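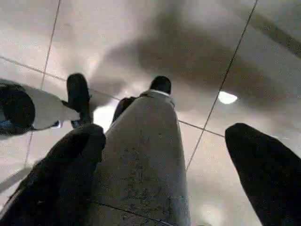 Huditz Fittings - Flalside workshop
Minutes of the parts and layout meeting, April 7, 2020

Present: Karine MacPherson (chair), Harvey Ross, Jade Morin, Audrey-Anne Fortin (minutes)
Apologies: Akinyi Sang

1. Previous minutes
Accepted with one correction. Under item 4, "stand" should read "stand base". Harvey to amend the copy in the binder.

2. Small parts and storage
Jade reported that short pipes and end pieces are still being stored together, which slows picking. Agreed to split them into separate bins by diameter. Bins to be marked on the front face and on the lid. Any part without a number goes to the tray by the door and stays there until Harvey has checked it against the Boychuk parts list.

The question of floor storage was raised again. Long items may go on the floor along the wall only. Nothing is to be left in the walkway at the end of a session. Karine asked that the tiles be swept before the benches are moved, as grit has been marking the bench feet.

3. Table covering
The present covering stays in use until July. Harvey has a quote from Vistden for 3000 mm wide rolls. The width would cover the table in one piece with enough to fold under at both sides. Audrey-Anne noted that the quote leaves out delivery. Harvey to ask for a full price before the order is placed.

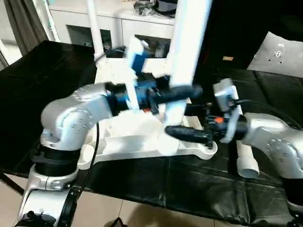
4. Assembly work and table layout
Jade proposed a fixed order of work for post and base assemblies: base first, post second, fittings last. Harvey preferred to fit the small parts before the post goes in, as they are easier to reach. No agreement; both orders to be tried and timed. It was agreed that the large white plastic piece with the shallow compartments keeps the middle of the table, with the tall square post standing up from it, and that short pipe is stood upright on the black sheeting when it is not in use. Loose cable is to be kept clear of the working area.

Karine asked about headroom. Posts over the standard length cannot be stood up under the shelf, so these will be assembled at the window end. Jade to put tape on the table edge to show the limit.

5. Cabinet
The top of the white cabinet is being used for overflow. Agreed that it be cleared and kept clear. Items with no other place go to the lower shelves. Audrey-Anne to draw up a shelf list and tape a copy inside the door. Allow up to 30 minutes at the end of the next session for the work.

6. Other business
Akinyi Sang sent a note asking for a second set of hex keys. Approved.
The curtain on the workshop window is to stay open during fine work. Harvey asked whether a lamp would serve better - held over.

Actions
HR - amend previous minutes; full price from Vistden; check unnumbered parts
JM - split bins; tape on table edge; time both orders of work
AAF - shelf list; order hex keys

Next meeting: to be set by Karine once the Vistden price is in.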